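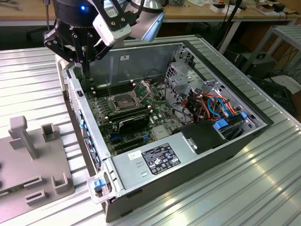
Pudmont Technical Services | Hardware Reuse Group

Desktop towers reach the socket stage

The Hardware Reuse Group has started the second stage of its Grasura refurbishing project, which returns retired office desktops to service in classrooms and public reading rooms. The current batch is 77 towers. Each is opened on the aluminum work table with its side panel off and lying flat, so that the motherboard faces up and the socket, memory slots and expansion slots can be worked on from above.

The second stage covers the processor socket. The retention bracket is released by its lever and swung open, and the contact grid is checked under a bench magnifier before any processor goes in. Bent contacts are logged by row and column. A board with more than 7 bent contacts is set aside for parts. Memory slots are cleaned in the same session. Graphics cards stay seated unless the first power test in March recorded a display fault.

Drive cages and cabling are left in place at this stage. Data and power leads are checked for damaged connectors only, and no cable is replaced until the drives have been tested. Drives removed during intake were erased and are stored apart from the towers under the same job number.

Small parts are handled in printed trays. The gray tray now in use at the bench has square pockets in its surface and sits beneath the aluminum rails.

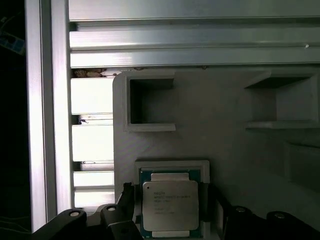
Trays are printed in house from a drawing named Sầm, after the first batch of machines it was made for. The drawing has been revised once, to round the upper-left corner. Tray positions are entered in Pretell, the group's tracking system, against the job number of the tower. Pretell now holds 3295 part records, including those carried over from the first stage.

Each socket check is allotted 30 minutes. Towers that pass move on to processor fitting, thermal paste and a memory test that runs overnight. Towers that fail are listed for parts, and their usable memory and expansion cards go back into stock.

Departments waiting for machines do not need to file a new request. Orders placed during the first stage remain in the queue in the order received. Questions about a specific machine should quote the job number on the intake sheet. The bench is closed to drop-offs after 4 p.m.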